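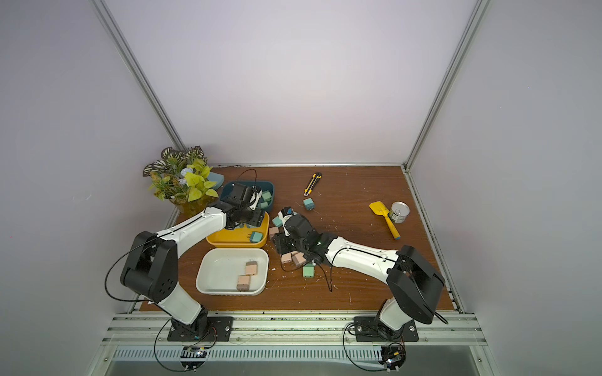

From: Olesia Yurchenko
To: Villalobos Street gardeners list
Date: February 13, 2025
Subject: Re: water shutoff and the hose question

Thitima Kaewmanee wrote:
> Does anyone know when the water comes back on? Last year I
> started peas early and had to carry jugs from home. Also, is
> the long hose at the north end still leaking at the coupling?
> I have plot 203 again and it barely reaches.

Hi Thitima,

The water goes back on the second week of March if the nights stay above freezing. The city crew has to open the valve at the street first, then we open ours. If you plant peas before that, you will be carrying jugs again. The rain barrels by the shed were drained in the fall and the lids are on, so don't count on those either.

The north hose did leak. I cut off the bad end and put on a brass coupling from Jarkov Hardware. It held when I tried it at my house, but the spigot at the garden has worn threads and I think that is half the problem. Bring a rubber washer if you have one.

As for reach, that hose is 90 feet. Plot 203 is farther than that if you go along the path, which everybody should, after what happened to the Prirkix family's garlic. I would like to buy a second one and leave it at the middle spigot. The price I have is for the heavy kind, and two of the cheap ones split last summer, so I'd rather pay once. We have almost $200 left in the tool fund. Write back to the list if you object.

A few other things:

The compost delivery is not scheduled yet. Dimareck wants the gate code and a phone number before they will give us a day.

There are 4 plots open. If you know someone on the waiting list who has moved away, tell me and I will take the name off.

Whoever borrowed the loppers in November, please put them back in the shed.

Olesia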